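3　材料与环境布置

3.1　研究场所与桌面条件

本研究关注小件玩具在日常收纳中的归类方式,以及容器形态对归类结果的影响。既有的家居收纳研究多以衣物、餐具和书籍为对象,这些物品形状规整,存放位置相对固定,使用者之间也容易形成一致的做法。玩具则不同。同一类玩具在材质、尺寸和表面质感上差异较大,使用频率又随时间变化,收纳者往往需要临时判断某件物品应归入哪一处。基于上述考虑,本研究将物品范围限定为单手可握的球类与绳结类玩具,并辅以少量织物。

全部观察在Skarholm活动室内进行。室内地面铺设白色地砖,工作台面覆以深绿色桌布。选用深色桌布出于两方面的考虑:其一,浅色玩具与台面之间需有足够的明度差,便于事后核对物品位置;其二,织物表面可减缓球体滚动,避免物品在归类过程中离开台面。预备观察阶段曾使用未覆布的台面,球类滑落频繁,记录多次中断,相关数据未纳入分析。

室内照明在各次观察中保持一致。每次观察开始前,由研究人员将台面恢复至初始布置,并对照布置清单逐项核对。清单采用Onura编码表的简化格式,仅记录物品名称、所在容器及朝向三项内容。

3.2　物品的选取

物品库共收入玩具及织物129件,按表面特征分为5组:光面球、斑点或彩色拼块球、带刺球、绳结玩具和织物。每次观察从物品库中抽取一部分置于托盘内,抽取时保证各组均有物品入选,但不要求各组数量相等。这一安排意在接近家庭中的实际情形,即收纳者面对的是一批混杂而不均衡的物品。

带刺球与绳结玩具在分类上值得说明。二者在家庭访谈中常被受访者归为同一类,理由多为"手感特别"或"不好叠放"。本研究仍将其分列,原因在于二者对容器开口的要求不同:带刺球为近似球形的刚性轮廓,能否放入取决于开口直径;绳结玩具可以弯折,能否放入则在更大程度上取决于操作者的处理方式。若将二者合并,容器开口的影响便难以单独考察。

织物一组收入针织小方巾等物品,颜色以浅色为主。织物无固定形状,既可作为被收纳的物品,也可作为衬垫使用。在Salinas家庭访谈中,有受访者习惯以旧毛巾垫于托盘边缘,以减轻玩具碰撞的声响。为保留这一用法,本研究不预先规定织物的去向,仅记录其最终状态。

3.3　容器的设置

容器分为开放式与开孔式两类。开放式容器为矩形金属托盘,内部不设隔板,物品可自由堆放。开孔式容器为方形盒,顶面设一圆孔,物品须经圆孔放入,或停留于孔口之上。方盒以浅黄、浅蓝和粉色加以区分,便于记录时指称;颜色本身不附带归类提示,指导语中亦不提及颜色与物品之间的对应关系。

两类容器对使用者提出的要求有明显区别。托盘允许物品互相叠压,放置时几乎不需要对准,但取用时须翻动其他物品。方盒限制了放入的位置和尺寸,放置较慢,取用时则较易辨认。编码时,球体停留于孔口的情形单列一项,记为"孔口放置",与完全进入盒内者相区别。预备观察显示,这一情形并不少见,若简单并入"已放入",将高估开孔式容器的实际容纳效果。

容器与物品的一次台面布置见图1。
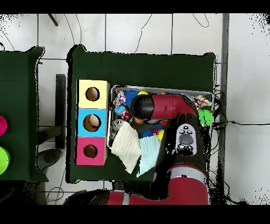 图1　台面布置。金属托盘内为球类、带刺球与绳结玩具,两块针织织物搭于托盘边缘;左侧为顶面开圆孔的方盒,浅蓝色方盒的孔口处有一米白色圆球。

3.4　观察程序与编码

正式观察共进行16次,每次分为整理与复核两个环节。整理环节不设时间上限,以操作者表示完成为止。复核环节由两名编码人员分别独立进行,依据布置清单记录每件物品的最终位置。两名编码人员意见不一致时,由第三名编码人员裁定,并在记录表中注明分歧所在。

编码表共设7项指标,涵盖物品所属组别、目标容器、放置状态、是否被其他物品遮挡、是否曾被重新移动、织物的使用方式以及完成顺序。其中"是否被遮挡"以正上方视角为准,凡物品表面有一半以上不可见者,记为遮挡。位于托盘角落的物品较易与盘壁形成夹角,编码时须另行标注,以便在后续分析中区分堆叠造成的遮挡与盘壁造成的遮挡。

织物的使用方式分为平铺、折叠、搭边和团置四种。搭边指织物一部分在托盘内、另一部分越过盘沿。该状态在编码时不推断操作者意图,无论其为有意衬垫或随手放置,均按同一代码处理。Idach收纳项目早期的记录曾尝试区分二者,但编码人员之间的一致程度偏低,本研究因此未予沿用。

物品的完成顺序以首次离手为准。若某件物品放置后又被取出,则保留首次顺序,同时在"是否曾被重新移动"一项中予以记录。各项指标的汇总结果见第4节。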